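Segmenting Wrist Wrap Handling from Head Camera and Wrist Marker Data
Project report, Linnea Ekström
Submitted 2020-06-10

1. Purpose

The Florkholm task set contains mostly rigid objects. Elastic wrist wraps were added in April to test whether our segmentation method, Sorkanach, also works on long flexible items that change shape while held. The output is meant for training a two-arm folding policy, so the boundaries between actions matter more than the action names.

2. Recording

The operator works at a white folding table with a blue plastic bin and a set of black wraps. Fiducial markers are worn on both wrists and tracked from the head camera. The operator was told to work at a normal pace and was given no fixed order for the wraps.
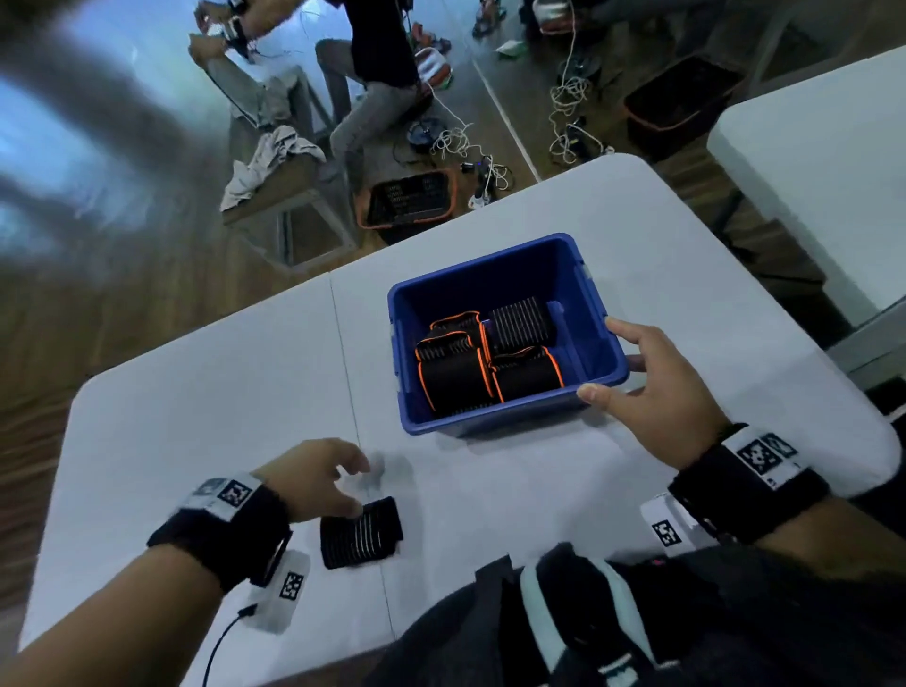
Each session was cut into episodes, and an episode was discarded if either wrist track was missing for more than 3 seconds. After this step 951 of 1,111 episodes remained. Most losses came from the left wrist, where the marker turns away from the camera during long reaches.

3. Labels

Four labels were used: reach, flatten, roll and place. Flatten caused the most disagreement between annotators. The final rule is that flatten starts when both hands are in contact with the fabric on the table and ends when either hand lifts. Pressing with one hand is labeled as reach – a compromise, but it kept the labels consistent.

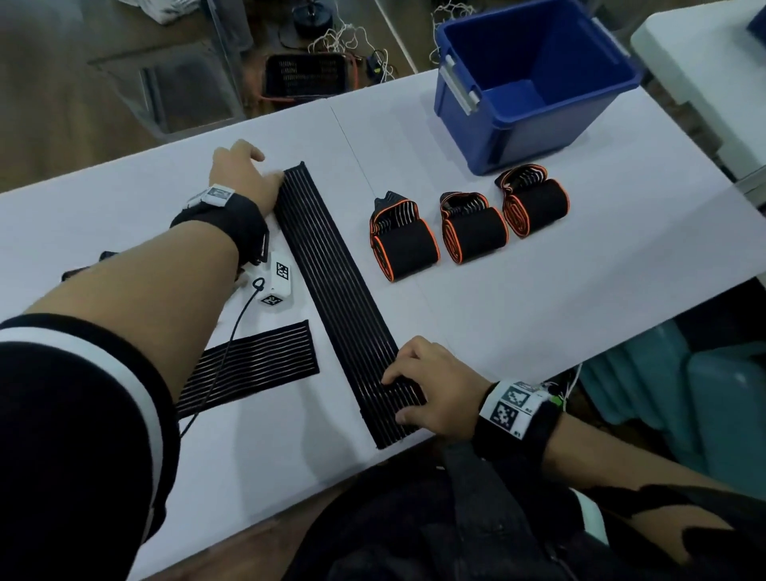
Figure 2. Both hands on a long wrap laid flat, with three rolled wraps to the right.

4. Method

Sorkanach takes the two wrist tracks and computes speed, height above the table and the distance between the hands. Change points are found on these signals and then merged if they are closer than a fixed window. No image features are used in the base version. A second version, run with the Nultevlow feature extractor, adds a crop of the region between the hands.

5. Result

The base version found the start of reach and place reliably. It often missed the change from flatten to roll, where the hands stay close together and move slowly. Adding the crop removed about 40 percent of these misses. It also introduced false boundaries when a sleeve entered the crop – these were not corrected.

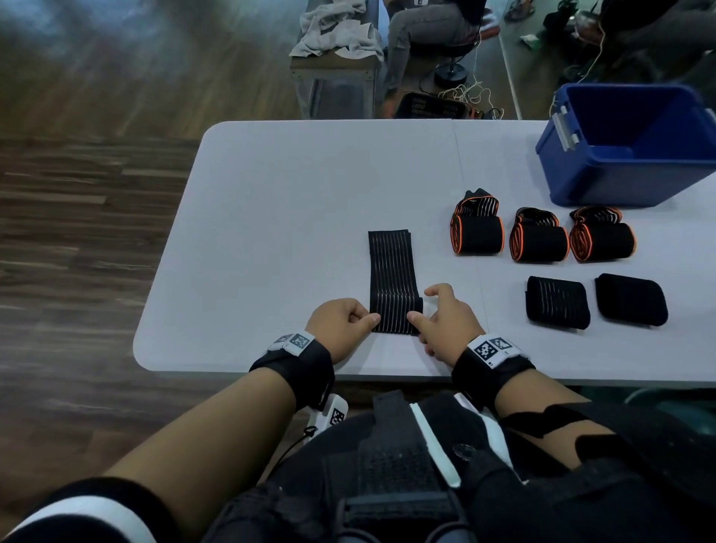

Fagerlund's comment on the draft was that the merge window had been tuned on the same episodes used for scoring, and that the flatten to roll result should be repeated on a held-out operator before it is compared with the rigid object results. The rerun has been set up with the window fixed at its current value. Its scores will be added to the project folder as a separate table.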